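The Floor Is Where You Learn the Truth

Brilstead sells secondhand whiteboards, and the woman who owns it would like to get one thing settled before we sit down. "People think it's office furniture. Office furniture is the next unit over. They have chairs. They're very happy over there."

She has been buying, cleaning and reselling boards for 6 years, having started with a single one she wanted for her own kitchen. The seller had a stack and wouldn't split it. She took the lot, sold the rest to a language school in Stalia at a profit that surprised her, and has not had a free wall since.

There are 74 boards in stock the morning I visit. She knows this without looking, in the way other people know their cholesterol.

I ask what she checks first when a board comes in, expecting something about frames or brackets. She hands me a coffee and tells me she writes on it.

"Everybody wants to wipe it first. They've got the cloth out before they've got their coat off. Wiping tells you what the last people did to it. Writing tells you what it'll do for you."

Her test is a short line in each corner and a longer one through the middle, left alone for the length of a phone call and then rubbed off with a dry cloth. If the line goes, the surface is good. If it leaves a gray ghost, she tries again with a cleaner. If the ghost survives that, the board joins a stack near the back door that she refers to as the choir.

She is strict about how the pen is held. Upright, or close to it, with very little weight on the tip. "You press, you flatten the tip, and then you're writing with a mop. I've watched grown adults lean on a marker like it was a cane. These are people with pensions."

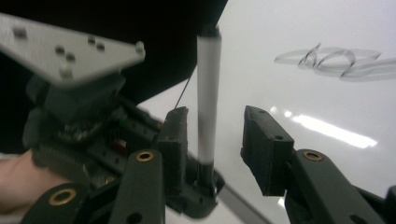
On pens, and what people do to them

She buys a brand called Laaksonen by the box of 100 and considers this a modest supply. Most of them will be dead before they're empty, she says, from being left without a cap by somebody who was making a point.

"There's a kind of person who takes the cap off to talk. They never write anything. They just hold it, uncapped, for forty minutes, and then they put it back in the tray like that. I've had customers complain to me about their board and it was the pens. I drove out there. It was the pens."

Did she tell them?

"I told them it was the humidity. They'd already paid."

Her advice for storing markers is to lay them flat, which she gives with the weariness of somebody who has said it a great deal and seen very few flat markers. Black lasts best, in her opinion. Red is the worst to get off if it has been left up over a holiday, and she has opinions about green that she asks me to leave out, then repeats.

Permanent marker is less of a tragedy than people imagine. She scribbles over the old line with a fresh dry-erase pen and wipes both away while the new ink is still wet. It works often enough that she has stopped being smug about it. What does real harm is the kitchen scourer, and she can spot one from across a parking lot.

"You see these little circles in the shine. Somebody had a bad afternoon and a green pad. That board is never coming clean again. It'll hold on to every word you give it. Lovely quality in a friend."

On leaning, lifting and lying flat

Getting a big board off a wall is a job for two people who are still speaking to each other. She has done it alone and doesn't recommend it, though she describes the occasion in enough detail that I suspect she enjoyed it. The screws come out at the bottom first. The hands go on the long sides. Somebody says "have you got it," the other one says yes, and about half the time this is accurate.

After that she likes a board down on the floor, particularly the large ones with rounded corners, which have a way of rolling off their own balance when you stand them on end. Tile suits her better than carpet. Carpet hides a bend, and a bend is what she's looking for.

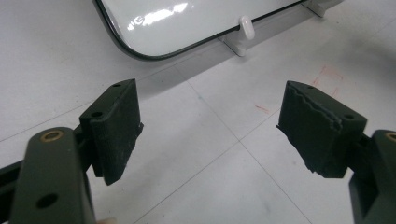
"On the wall, anything looks flat. It's screwed down, what choice has it got? Put it on a hard floor and press each corner with your hand. If the opposite one lifts, you've got a twist in it. Could be nothing. Could be it was hung by an optimist."

A slight twist doesn't bother her and she will say so on the label. She sold one last December to a couple who wanted it for a garage, where it would have a bicycle hanging in front of it anyway. A bad twist means the frame has to come off, and that takes up an afternoon she would prefer to spend otherwise.

The edge gets a going-over with an old toothbrush. Ink dust collects where the surface meets the border, along with glue from sticky notes and, once, an entire business card pushed in so neatly that she wondered if it was structural. She left it in. The board went to a dentist.

For the face of the board she uses warm water with a drop of dish soap, then a dry cloth, then nothing. She has a bottle of Drarico under the bench for difficult cases and uses it sparingly. I ask if it's any good.

"It smells like it is."

On what's left behind

She gets asked all the time about the things she finds written on boards, and she is sorry to report that they are dull. Arrows, mainly. Boxes with arrows going into them. The word "ownership," underlined. Do Not Erase is very common, and always next to something that should have been erased the same day.

"I used to feel bad wiping those. You think, somebody cared about this. Then you read it and it's a lunch order."

Her own favorite was a large one from an insurance office, with a hangman game in the corner that had reached the second leg. She spent a good part of the drive home trying to solve it. She still has the letters written down somewhere and would welcome suggestions.

The most she has ever asked for a single board is $620, for a wall-sized one in glass that took four people to carry. It sold to a church. She thinks that was too cheap and brings it up twice more before I leave.

The one she bought for her kitchen is still there, above the bread bin. It says MILK. She tried to wipe it off a while ago and it wouldn't go, so now they always buy milk.

Brilstead is open mornings, and some afternoons if the van is outside. Bring a second person for anything wider than your car.

14 April 2024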